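# A desk mat I ended up loving (and the yellow box that goes with it)

I bought the pink checkered desk mat for my daughter's desk, and I'm going to be reviewing it in more detail than any desk mat has a right to. 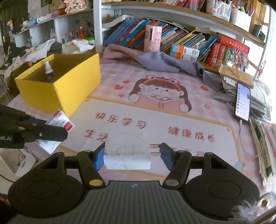 Some background first. The desk is a plain thing we got secondhand in June, and the top had been through at least one other kid before us. Pen grooves, a ring from a mug, one patch that was always faintly sticky no matter what I used on it. I wanted something that covered most of the surface, wiped clean, and didn't look like it came out of a dentist's office. My daughter wanted pink. She also wanted a character on it, and she picked the girl with the long brown hair and the frog headband, reading her pink book with all the little hearts and stars floating around her. I was ready to argue for something plainer and then I saw it on the desk and gave in completely. It's adorable!

The red Chinese characters under the girl say 快乐学习, happy learning, and next to that is 健康成长, growing up healthy. My neighbor Tonantzin Villalobos has been taking evening classes and read those out loud the first time she came over, which made my daughter so proud of her desk that she gave a tour of it.

## How it holds up

We've had it four months now and it gets used hard. Homework, glue, stickers, snacks (there's a rule about snacks, it isn't followed), plus whatever I'm doing at that desk after bedtime. What I've found:

- Washable marker comes off with a damp cloth. Ballpoint needs a bit of dish soap and some patience.
- Pencil rubs off with an ordinary eraser, and I love this, because there is a lot of pencil.
- It lies flat. Mine came rolled and the corners stuck up for the first few days. I put a dictionary on each one and that was the end of it.
- It doesn't creep around when she leans on it to write, even with the full force of a kid doing long division.
- Writing directly on top of it with a single sheet of paper is nice, a tiny bit of give under the pen.

The print hasn't faded or rubbed away where her wrists go, and I really expected it to by now. The checks still look as fresh as they did at the start.

One complaint: it shows eraser crumbs like you wouldn't believe. Pink background, gray crumbs, every single one visible. I keep a small brush in the drawer and sweep it down before dinner. If that would drive you up the wall, get a darker one.

A second, smaller complaint is that all the good artwork is in the middle, right where the notebook goes. During homework the frog girl is basically buried. My daughter's solution is to work off to one side, and her handwriting goes uphill as a result.

## The yellow box

I have to mention the big open yellow box too, since I bought it the same week and the two have become a set in my head. It lives at the back left of the desk and it's where things go when they're in the way. There's a small spray bottle that stays in there so I can find it for wipe-downs, and beyond that it's chargers, tape, whatever needs to disappear fast. No lid, and I've come to think that's the best thing about it. My son won't open a lid to put something away, but he'll drop it in a box from across the room (and miss, half the time).

The yellow is loud. Next to the pink it's *very* loud. Arlindo Sales, my brother-in-law, said the whole corner looks like a candy store, and I took it as a compliment. With the row of books at the back and the red boxed set over on the right, there was never any chance of that desk being tasteful anyway.

If you're buying one, measure the depth of your desk first. I didn't, and ours takes up more room than I'd planned. It's fine for one kid's homework and tight for two kids' homework.

## What I tried before

We had a clear mat from Lernitz for a while on the old desk. Perfectly decent, but it stuck to paper in warm weather and peeled the ink off a permission slip once. I also looked at the felt ones Diten makes, and Kátia Amaral at work swears by hers, though she doesn't have children and hers has never met a glue stick.

## Would I buy it again?

Yes, and I already have - a second one went to my niece for her birthday, same frog headband, same hearts. Amancay, her mother, texted me that evening to say it had juice on it within the hour and the juice had come straight off.

5 stars for the mat. 4 for the box, and it would be 5 if it came in a slightly smaller size. If anyone has found a mat in this style with the picture in a corner, please leave me a comment, because I have a second desk to cover and a kid with strong opinions about dinosaurs.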